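Folding before October

1 Jun 2018

When I moved to Hornham I had one suitcase and I did not think about clothes at all. Everything I owned went on one shelf, and if something fell on the floor, I put it back. Now I have a chest of drawers, bought second-hand for 40 pounds, and the drawers do not close properly because of T-shirts. I have decided that before October, when my sister comes to stay and needs two of the drawers, I must learn to fold.

My uncle Rigoberto Villalobos kept a small clothes shop in Ibarra, and he could fold a shirt while talking to a customer and never look down. As a child I sat beside the counter and watched him. He always told me the same thing: first the table, then the shirt. He meant that a shirt which is not flat at the start will not be flat at the end. I understood the words but I did not practise, so it is my own fault that I am learning it so late.

I tried first on the bed, which is too soft. The mattress moves under your hands and the sleeves slide away. A hard table is much better, and a white one is good for me because I see at once where the edge of the cloth is. You also see every small thread and bit of fluff, so I wipe the table often.

The long sleeves are the difficult part. With a short-sleeved shirt you can be a little careless, but a long sleeve has to go somewhere. I bring it straight across the top of the body, with the cuff towards the far side, and I smooth it with the flat of the hand from the shoulder outwards. If the sleeve lies crooked, it makes a thick lump in the middle and the whole pile leans over in the drawer. 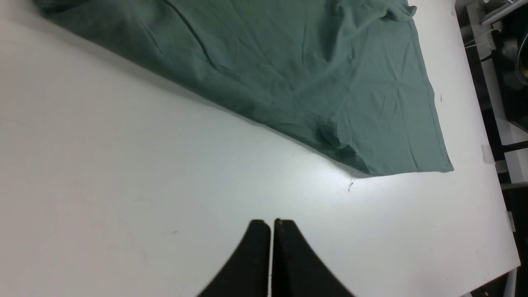
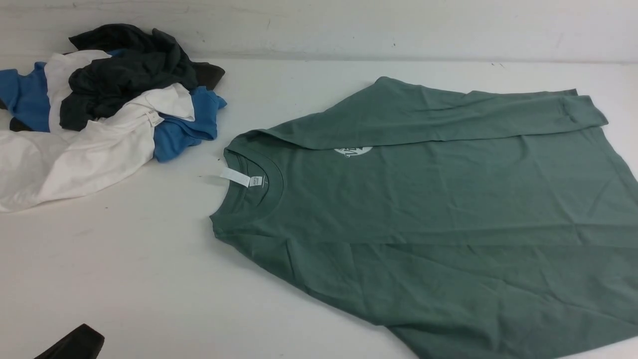 Sage green on the white table, with plenty of creases still to smooth out.

Knitted cotton does not behave like a proper shirt with buttons. It stretches when you pull it, so I try not to pull. I press and push the creases to the sides, and some of them stay anyway. My uncle would say that the iron exists for this reason, but I will not iron a T-shirt that I wear under a jumper.

After the sleeves I fold the sides towards the middle, then the bottom hem up to the collar, and then once more in half. This gives a rectangle which can stand in the drawer on its edge. Standing up, 12 shirts go in the top drawer and I can see the colour of each one. Lying in a pile there was space for fewer, and I always wore the two at the top.

I also looked at a plastic folding board called Jirico in the market. The seller folded four shirts with it very quickly and I almost bought one. But it is large, and I would need to find a place to keep it, so it seemed a strange purchase for a person who has no space.

The jumpers are still in a bag behind the door, and the thick one from Drokmont will probably need a shelf for itself. If anybody has a good way to fold a hood, please write to me in the comments. I have tried it inside and outside and I do not like either.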